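Rapport d'avancement – programme Netstead, retour à l'emploi et conditions de travail des parents
À l'attention du fonds Kinnear
26/03/2021

Chers partenaires,

C'est avec un vrai plaisir, et un peu de retard que vous voudrez bien nous pardonner, que nous vous adressons ce point d'étape. L'hiver a été dense à Plelberg. Nous avions prévu un rapport court, et puis, comme souvent quand on se met à relire les cahiers de permanence, nous avons eu envie de vous en raconter davantage.

Rappelons d'abord où nous en étions en octobre. Le programme venait d'ouvrir ses 3 permanences, l'une dans nos locaux de Plelberg, les deux autres à Flillberg, et nous cherchions encore le bon rythme. Notre pari, celui que vous avez accepté de soutenir, tenait en une phrase de notre dossier : accompagner les mères, et les pères qui le souhaitent, au moment où ils reprennent un emploi après une interruption longue, et parler avec leurs employeurs d'horaires, de salaire et de congés avant que les difficultés ne s'installent.

Ce que nous avons fait depuis

Les permanences ont bien trouvé leur public. Depuis l'ouverture, nous avons mené 1316 entretiens individuels, en présence ou par téléphone, et beaucoup de personnes sont revenues plusieurs fois. Nous avions imaginé des rendez-vous d'une demi-heure ; presque tous débordent, et nous avons fini par espacer les créneaux. On vient pour un CV ou pour une lettre, on parle de garde d'enfants au bout de dix minutes, et la question du salaire arrive souvent en dernier, la main déjà sur la poignée de la porte. Nos conseillères ont appris à la poser plus tôt, et cela change beaucoup la suite de l'échange.

Les ateliers collectifs ont repris en petits groupes. Celui qui porte sur la négociation salariale reste de loin le plus demandé. On y lit des fiches de paie, on y compare des intitulés de poste, on s'exerce à dire un chiffre à voix haute devant les autres – un exercice qui fait rire la première fois et beaucoup moins la deuxième. Une participante, aide-soignante à temps partiel, nous a écrit ensuite qu'elle avait obtenu la reprise de son ancienneté, oubliée lors de son retour de congé parental. Sa lettre est punaisée dans l'entrée. 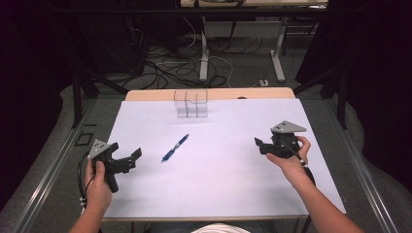
Un stylo bleu et une boîte en plastique transparent sur un plateau blanc.

Du côté des employeurs, le travail avance plus lentement, et nous préférons vous le dire simplement. À ce jour, 7 entreprises ont signé la charte de reprise, qui prévoit un entretien avant le retour, un planning communiqué à l'avance et une vérification de la rémunération par rapport aux collègues de même fonction. Ce dernier point est celui qui bloque. Plusieurs directions nous ont reçus fort aimablement, ont approuvé l'ensemble du texte, puis nous ont demandé s'il était possible de retirer ce paragraphe. Nous avons répondu que non, avec le sourire, et nous y retournerons au printemps.

Nous avons aussi envoyé notre questionnaire sur les conditions de travail. Il nous est revenu 2525 réponses, et le dépouillement n'est pas terminé. Les questions ouvertes, surtout, demandent du temps. Nous ne voulons pas tirer de conclusions trop tôt, mais quelques thèmes reviennent assez nettement pour que nous vous en disions un mot : les réunions placées en fin d'après-midi, le temps partiel accepté faute de place en crèche, et ce sentiment, exprimé dans des mots très différents, de devoir sans cesse se justifier. Les femmes qui travaillent se justifient de ne pas être à la maison, celles qui sont restées à la maison se justifient de leurs années sans bulletin de salaire. Nous tenons à ce que le programme accueille les unes et les autres avec la même considération, et nous avons réécrit notre dépliant dans ce sens, après que deux lectrices nous ont fait remarquer que la première version parlait des années au foyer comme d'un « trou » à combler. Elles avaient raison.

Ce qui a été plus difficile

La seconde permanence de Flillberg fonctionne moins bien que les deux autres. La salle est agréable, mais le dernier bus part avant la fin des rendez-vous, et les personnes que nous cherchons à toucher sont justement celles qui n'ont pas de voiture. Nous avons avancé les horaires en matinée, à l'heure où les enfants sont à l'école. La fréquentation remonte doucement. Si cela ne suffit pas, nous vous proposerons de transférer ces heures vers le téléphone, qui plaît beaucoup et que nous avions sans doute sous-estimé au départ.

La garde d'enfants pendant les ateliers nous a également donné du fil à retordre. Notre premier accord avec une structure voisine n'a pas pu être maintenu, les effectifs accueillis ayant été réduits. Nous remboursons pour le moment les frais de garde à domicile, sur justificatif, ce qui alourdit cette ligne du budget et allège celle des locations. L'équilibre général reste tenu, et le tableau joint vous montrera le détail des deux lignes.

Les mois qui viennent

Nous souhaitons terminer le dépouillement du questionnaire, puis en présenter les résultats aux entreprises signataires avant de les diffuser plus largement. Un atelier consacré aux droits à la retraite est en préparation, à la demande de participantes qui ont découvert, parfois avec un petit choc, ce que pesaient leurs années d'interruption. Nous aimerions enfin ouvrir un groupe en soirée pour les pères – ils sont encore peu nombreux à pousser notre porte, et ceux qui viennent nous disent qu'ils ne savaient pas que c'était aussi pour eux.

Nous aurions besoin de votre accord sur un point : le report sur le prochain semestre du reliquat prévu pour les déplacements, que les rendez-vous à distance nous ont fait économiser. Nous voudrions l'affecter à la garde d'enfants. Un simple courriel de votre part nous suffira, et nous restons bien sûr à votre disposition si vous préférez en parler de vive voix.

Merci encore de votre confiance et de votre patience. Vous êtes les bienvenus à Plelberg quand vous le voudrez, de préférence un jour d'atelier.

L'équipe du programme Netstead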